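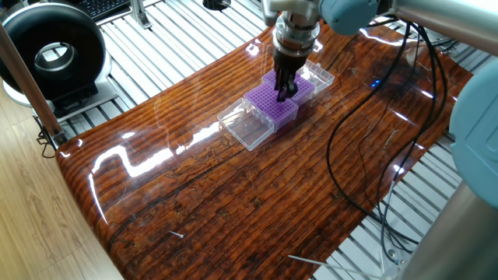 Jornero Tip Transfer Set: README

Summary

Jornero is a set of recorded manipulation episodes made at the Kongkaew shared workshop. The task is the transfer of pipette tips between two gridded tip racks by a robot arm with a two-finger gripper. The set contains 143 episodes and is intended for people who build and tune small arm cells at home or in a members' workshop, and who need material with fine placement on an ordinary table.

This document covers the contents of the set, the working arrangement, known faults and the terms of use. It applies to release 6. Earlier releases should not be mixed with it, as the joint order was changed.

Working arrangement

The cell stands on a slotted aluminium platform. The work surface is a varnished wooden table with rounded ends, set in front of the arms. It was not built for the purpose. The finish is thick and reflects the ceiling lights strongly, and the grain, knots and cracks beneath it are dark and irregular. Users training on colour or edge features should expect both to matter.

The racks are purple and their lids are clear plastic. The racks are not fixed to the table. Their position and angle vary between episodes and are not recorded, except where an operator has entered them in the notes field.

Control software is Jokside, with the workshop's own configuration file. The file is included in the config folder.

Contents

episodes/ : one folder per episode, holding joint states, gripper opening and video
config/ : Jokside configuration and joint limits
notes/ : operator notes, one plain text file per session
splits/ : suggested training and test lists

Of the 143 episodes, 57 are marked "complete" by the operator. The remainder are marked "partial" or "abandoned" and have been kept. A partial episode is one in which at least one tip was moved and the run was stopped before the stated goal. The marks reflect the judgement of the operator at the time and have not been reviewed by a second person.

Sessions were recorded in May, in the evening, after the general workshop had closed. Daylight is therefore not represented.

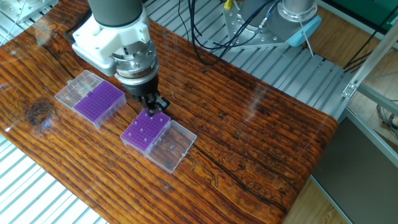 Kanyarat Inthanon asked, when the draft of this card was circulated, whether the abandoned episodes ought to be placed in a separate download, as a newcomer might train on the whole folder without reading the marks. She also asked that the gripper opening be given in millimetres throughout. The second request has been carried out. On the first, the episodes remain together, and the lists in splits/ now contain complete episodes only.

Known faults

1. The gripper opening reads 5 mm too wide in the first session. A corrected column has been added and the original column has been left in place.
2. Clear lids are poorly separated from the table in the video. Automatic masks made for an earlier release were withdrawn for this reason.
3. Video and joint states are aligned by clock time only. Small offsets remain in some episodes and are listed in notes/offsets.txt.
4. Cables cross the table in part of the set. No attempt has been made to remove them from the video.

Use and limits

The set may be used for study, teaching and private projects. It should not be taken as evidence that an arm is fit for handling samples or any other laboratory work. No liquids were used.

Any published work should name the set and the release number. Corrections are welcome and should give the episode folder and the time within the video. The related Borgate set uses a different table and a different joint order, and its loader will not read these files.

Contact: Jornero maintainers, Kongkaew shared workshop | © Kongkaew shared workshop | Back to top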